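How do I step down from a church ministry without leaving a hole?

Posted by Firdevs Yazıcı
Tuesday, October 7, 2025

I have led the Wednesday evening Bible study at our church for 11 years. It started in my living room and moved to the fellowship hall when we got too big for the couch. I still believe in it, but I am worn out, and since September I have been preparing the lesson in the car on the way there.

I asked our pastor about handing it over and he was kind, but he said to pray about it and make sure I wasn't just tired. Well, I am tired. I don't know if that counts as a reason. A lot of teaching I grew up with says that if God gave you a job you keep at it, and that wanting rest is the flesh talking. I have heard Galatians 6:9 quoted at me twice this month.

There are 3 people in the group who could teach. None of them has offered. If I stop, I'm afraid the study just ends and that will be on me. Has anyone done this well? How much notice did you give? Did you keep attending afterward or stay away for a while?

Our church is in Preson if that matters, and it is not large.

Posted by Gronden
Accepted by the poster

I handed over a women's study after a long stretch, so I'll tell you what I did and you can use what fits.

First, being tired does count. Elijah lay down under the broom tree and asked to die, and the angel fed him and let him sleep, twice. He got his next assignment after that. Part of that assignment was to go anoint Elisha. So in one chapter you have rest and a successor.

Second, don't wait for someone to offer. In my group everyone assumed the job was mine and that offering would be rude. I went to one woman privately and asked her to teach a single lesson. I gave her the passage and my notes and told her she could ignore the notes. A few weeks later I asked her for a second one. By the time I told the group I was stepping down, they had already heard her teach several times and it wasn't a shock to anyone.

Third, set a date and tell your pastor the date. "Sometime next year" gets moved. I picked the end of the book we were in. We were in Hebrews, so it took longer than I would have liked.

I stayed away for two months afterward and then came back and sat near the door. I tried hard not to answer the questions. Some people will keep looking at you when there is a silence. Look at your Bible.

If the study does end, that is sad, but eleven years of people learning Scripture is not undone by it. Moses didn't cross the Jordan either, and the people still got there.

Also read Exodus 18 with your pastor. Jethro says "the thing that thou doest is not good" to a man who was working very hard for the Lord.

Posted by Serrano

Pray and keep going. The Lord gives strength. Galatians 6:9.

Posted by Muvport

I'd disagree a little with the answer above mine. Galatians 6:9 is about doing good in general, and four verses before it Paul says every man shall bear his own burden, and three verses before that one he says to bear one another's burdens. You have to read all of it together. Let someone else carry some of this.

One practical thing: if you keep an email list or a phone list, give it to the new leader on day one. Ours got lost and it took most of the winter to put back together.

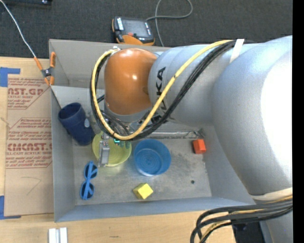 KUKA robot arm over a gray bin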